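# Hornley Folding Balance Beam, Junior

A low practice beam for beginner dance and tumbling classes, ages three and up. 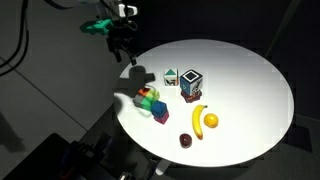

The beam sits close to the floor and folds in half for storage. The cover is a soft suede-feel fabric that wipes clean with mild soap. Grip strips underneath hold it in place on wood or vinyl floors.

- Item no. 214
- Weight limit: 101 lb
- Colors: plum, gray
- Carry handle on one end

Studios ordering 20 or more should contact Stundberg for class pricing. Replacement covers are sold separately.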